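# Hustura Claims Letters: read me first

Hello, and thank you for stopping by! Hustura is a set of 2,512 letters from people who were hurt by a medical mistake (the wrong drug, a missed fracture, that sort of thing), with every name taken out by Nabila Liew and Botond Vass.

Each row has the letter, the kind of injury and whether the claim was settled. Please do read `terms.md` before you load anything, as some of the letters are very hard going.

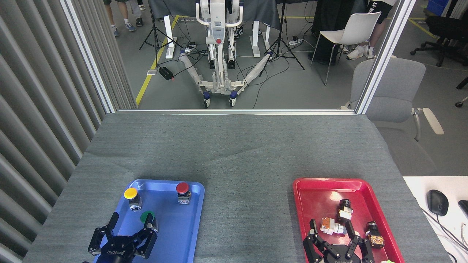 *Push-button switches with yellow, red and green caps, in the blue tray.*

## Known gaps

Six letters have no outcome, and dental claims are thin on the ground. We'd dearly love more of them! None of it is legal advice, so do see a solicitor about your own case.

Print this page | E-mail to a friend

14 shares | 2 comments

**Eamon Coughlan:** Lovely clear layout, thank you. Will the August letters be added?

**Aiman Liem:** The link to the terms works for me now, cheers Nabila.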